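**Anyone else fed up with "sealed for life"?**

**randa_rizk**
Three months into the new place and the landlord's Sadurix dehumidifier has started rattling. Manual says the casing is "sealed for life". Whose life, mine or its? Karnetti want 14 quid just to look at a support ticket. I'm not convinced the phrase means anything at all.

**achaudhry**
It means "we'd like you to buy another one". I've opened plenty of things that were supposedly sealed. Usually there are screws if you look long enough.

**NourS**
Not always. Some are glued, and you'll crack the plastic finding out. I wouldn't touch it if it belongs to the landlord.

**achaudhry**
Fair point on the landlord. Still don't buy the glue story as a general rule. Screws, look:

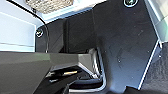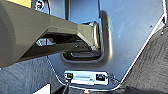
*A round screw head in both, dark plastic in the first.*

**sajib_n**
Screws prove it was put together with screws. Doesn't tell you it goes back together properly, or that you can get the part. I had a Harb kettle base open in May and the switch was only sold as a set of 14.

**randa_rizk**
A set of 14?? For one kettle?

**sajib_n**
Yep. I have 13 spare if you're ever stuck.

**NourS**
And this is my problem with the "just open it" crowd. Half the time you end up with a drawer of bits and no kettle.

**achaudhry**
He's got a working kettle though, hasn't he?

**sajib_n**
Sort of. The lid doesn't shut.

**rasha.azar**
Vodbridge claim 897 of their products are "repair friendly". I asked what that meant and got a link back to the same page. Randa, write to the landlord first and keep a copy. If it's only a rattle, check it's standing level.

**randa_rizk**
It's level. Email sent, will report back if I ever get an answer.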